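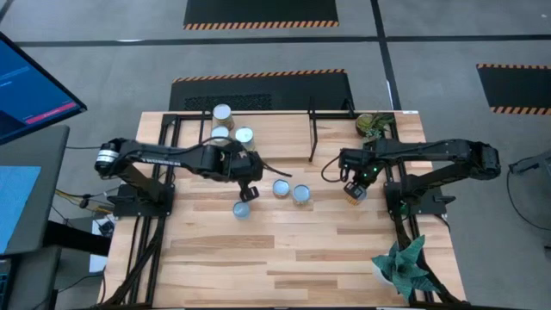
Skestex 双臂工作台试看:Pultlow 开放日记录

7月去了 Pultlow 的开放日,主要想看 Skestex 这套双臂桌面工作台。我们实验室打算添一台,之前只看过 Bilyk 的单臂款。

台面是浅色拼接木板,四周一圈黑色金属型材,两条黑色机械臂分装在左右两侧的底板上,都朝中间伸。演示内容是抓罐头。左臂夹爪朝下,对着台面上的罐子;右臂夹着一个橙色带刷毛的东西,夹爪上有绿色小指示灯,远一点也看得清。

我在旁边看了大约29分钟。动作不快,放罐子时比较稳,声音也小,站着说话不用提高嗓门。中途停过一次,工作人员在屏幕上点了几下就继续了。控制软件是 Sernix 的,菜单层级偏深,改一个夹持参数要翻好几页。

不满意的有两处。一是线缆,左臂上的黑线直接搭在连杆外面,底座附近黄线黑线挤成一团,日常清洁会麻烦。二是占地,桌子本身不算大,但地面贴了黑色胶带线,还铺了带橙黑警示条的地垫,小房间要先量好尺寸。

现场问到的租用价是每天800元,押金另算,购买价要单独询价。做教学和简单抓取够用,赶节拍的产线不建议。我们准备先租一周,带自己的零件去试。

222 次分享 | 29 条评论

订阅本站邮件,每月一期,可随时退订。

相关文章
Bilyk 单臂款使用半年
Sernix 控制软件安装笔记
200元以内的夹爪指垫对比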